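The Stondolau Tabletop Code is a set of good-practice rules for robot arms that handle small objects on open work tables. It was drawn up at the Mandville test hall and first issued on 6/4/22. The current text has 16 clauses in 3 parts - setup, motion and records.

Setup clauses cover the table and the cables. The work surface must be plain and matte, and objects not named in the task sheet must be removed before a run. Cables must be routed outside the planned path of the gripper. 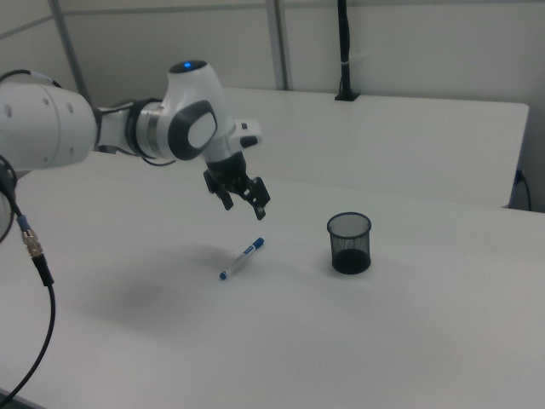 Motion clauses set the order of a pick. The gripper opens before the final descent, and the fingers are lined up across the short side of the object. Long, thin items such as pens may be placed at any angle, provided the angle is logged. After 6 failed picks in a row the run is stopped and the arm is checked.

Records are kept on the Rebane form, one per run. The Skamier annex, added the following April, lists 142 approved objects by size and weight. It does not apply to glass or liquids.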